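Ticket 326: Croissant pick-and-place into basket, intermittent drops and crushed items
Project: Moschos (kitchen and table chores)
Site: Clelberg
Component: gripper, grasp planner
Priority: medium
Status: open, workaround in place

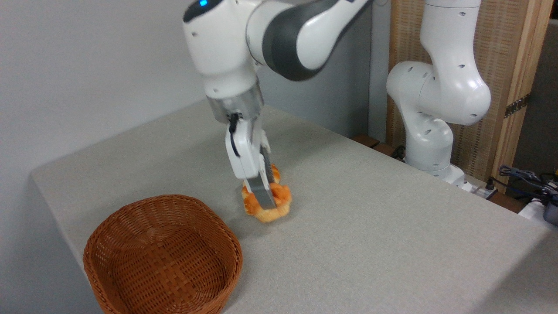 PROBLEM

The task is to pick up a croissant from the table and put it in the woven basket. On straight bread items the arm does this without trouble. On the croissant it fails too often to call the chore done. Out of 154 attempts logged in January, 31 ended in a fail. Fails are either a drop before the basket or a croissant flattened enough that you would not serve it.

The customer's question, copied from the intake form: "Can it clear a breakfast table yet, yes or no?" Current answer is no for pastry. Plates and cups are tracked in a separate ticket.

SETUP

Arm: the one nearest the basket. The second arm stays parked for this task.
Gripper: two-finger, flat tips
Planner: Itent, default grasp settings
Table: light gray, matte
Basket: left side of the table, opening up

STEPS TO REPRODUCE

1. Put the basket at the left corner mark.
2. Put one croissant near the middle of the table, hollow side facing any direction.
3. Run the basket task at normal speed.
4. Repeat with the croissant turned a quarter turn each time.

LOG

9:10 a.m. Ran the finger calibration. Passed. Swapped the gripper cable anyway, no change.

9:45 a.m. Lowered grip force one step. Fewer crushed items, more drops. Put it back.

10:30 a.m. Went through the saved grasps. The planner treats the croissant as a solid block and aims for the center of its outline. With a curved item the center of the outline can be in the hollow, where there is little or nothing to hold. Sometimes one finger goes into the curve and the other lands behind it, and that can still work if they close on the thick part. If they close on a tip, the tip tears.

11:15 a.m. Tried approaching from the other side. Same result, different tip.

1:20 p.m. Set the grasp point by hand on the thickest section, fingers across it. Three fails in the next batch, all drops over the basket rim. The arm was coming in too low and the croissant touched the braid.

2:05 p.m. Raised the travel height. No rim contact after that.

WORKAROUND

Use the hand-set grasp point and the raised travel height. Somebody has to mark the thick section on the screen before each pick. A person could move the croissant faster than they can mark it, so this is fine for testing and no use to the customer.

NEXT STEPS

— Ask Andale whether the soft fingertips are in stock. The flat metal tips leave marks even on good picks.
— Send the saved grasps to the Itent people and ask for a setting that rejects any grasp point with no material under it.
— Rerun the full set with day-old croissants. They are stiffer and may hide the crushing problem, so log them separately.
— Do not change the basket until the planner fix is in. A wider one would help with the drops, but then we can't compare numbers.

Leaving this open. Reply to the customer should say bread rolls yes, croissants not yet.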